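November, late evening

Second week with the Trosiditz trial, and I want to write down my impressions before I mix them with what other people think. My coffee is cold already and Brayden Wong has sent me three messages asking if I have an opinion. I have half of one.

Trosiditz is the simulation package from Flamidex. You choose an arm, you choose a room, you choose what the arm should handle, and it gives you the scene to work in. We at Sedbridge must decide before the end of the month if we pay for it or stay with Chornovol, which we know well and which everybody complains about. The license for one seat is 434 dollars for the year. Diane Cloutier says this is cheap. Raymonde Sandhu says that nothing is cheap if you need a week to learn it.

Today I gave myself the task with the toy ship on the sofa. I took the Franka arm, as I know its joints from my old job and I don't need to look up the limits each time. 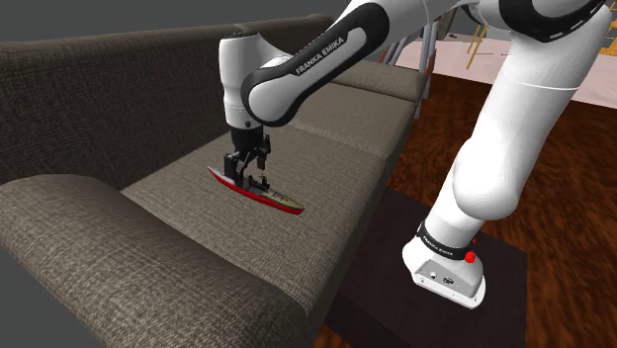 What cost me the most time was the approach angle. When I started in the morning I had the wrist turned the wrong way in my settings file, and I looked for the mistake in four other places before I found it. The manual has 494 pages and the part on wrist rotation is in an appendix, under a title I would never have searched for. I wrote to the Flamidex support at lunch. Vernon Després answered me in 33 minutes, very politely, with the page number and a corrected line I could paste. For this I must give them a good mark. With Chornovol I once waited more than a week.

The room library I like. The furniture has a real feeling of a home, and this matters for us, as our customers do not live in laboratories. The sofa cloth is especially well made – my mother had a chair with almost such a cloth, and I felt a little homesick when I zoomed in on it. But I don't know yet if the cushions are soft for the physics or only for the eye. I must ask Vernon. If they are hard like a table, then we learn nothing about how a thing sinks when a finger presses beside it, and for household work this is half of the problem.

In the afternoon I went to the close view and stayed there too long. A ship is a difficult object, it is long and narrow, and it has parts standing on the deck, so each finger needs a plan. I moved the target point toward one end and then back again, and I kept notes on paper like a schoolgirl.
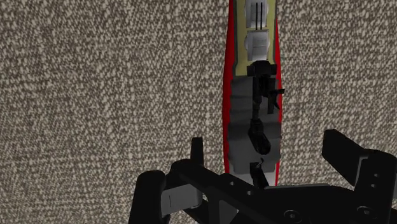
Close view of the gripper over the red ship, with the sofa cloth behind.

Rosaire Pelletier came by my desk at five and watched over my shoulder. He asked why I don't use a simple cube. I told him that every package looks good with a cube. He laughed, but then he took a chair and stayed until his bus, and he found the setting for the finger friction, which I had overlooked. It was at the default value all day. So my notes from before five are maybe worth nothing, and I will repeat the runs tomorrow.

For Diane I should prepare one page. Good: the support, the rooms, the arm models. Bad: the manual, and the menus that change their place when the window is small. Not decided: the cushions, the price for more seats.

I answered Brayden that he will have my opinion when I have slept. Must remember to save the settings file under a new name before I touch the friction.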